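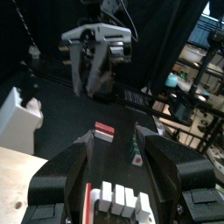

By the Viven newsletter desk

"Mahjong tiles are wonderful teachers!" says the lead operator on Closow, Viven's project to gather examples for a learning system. The goal is 3,000 runs by October, each one steered by a person.

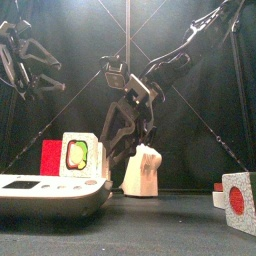
Two arms over the toy table at Viven.

A good run takes her 30 seconds. "I keep the clumsy ones too," she says, "as long as I recover (and I love a good recovery)." 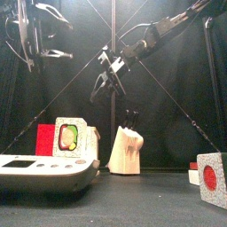 She moves things between runs, so the system can't just memorize a layout. "Ask me again after 26 more!"

Contact Viven | © Viven | Back to top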